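The gold cutlery problem

Gold cutlery is everywhere again. Cafes, weddings, your sister's flat. Lovely for a week. Then come the smears, the water spots, the thumbprints that show from across the room.

At Clullo they own 200 pieces and wipe every one by hand. No machine drying, no tea towel that's been near the oven. A soft cloth, a bit of light, done. Visitación Cuesta runs the floor on Tuesday nights and reckons knives are the worst of it. Flat blade, nowhere to hide.

Her method, scribbled down fast while she talked:

Rinse straight away. Egg and vinegar are murder on the finish.
Warm water, drop of washing-up liquid. Never a scourer. Never.
Dry at once, before the spots set.
Hold the handle through the cloth, so you dont put new prints on it.
Blade up, wipe, turn to the light, wipe again.
Lay the finished ones together, away from anything mucky.

And do the table too. It's no good laying a shiny fork in somebody's gravy.
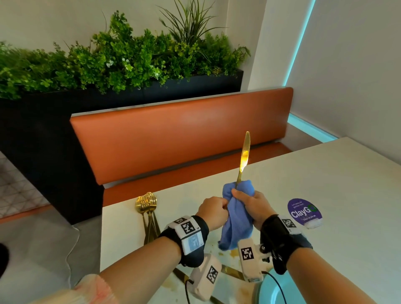 Valentin Iordache thinks all this is too gentle by half. He buys plain steel, 80 forks at a time, chucks the lot in the dishwasher and says he has never once had a complaint. Gold is for people with spare evenings, he says, and he hasn't got any.

Fair enough. Cuesta's cloths go in a hot wash seperately, no softener, as it leaves a film. She buys new ones in April.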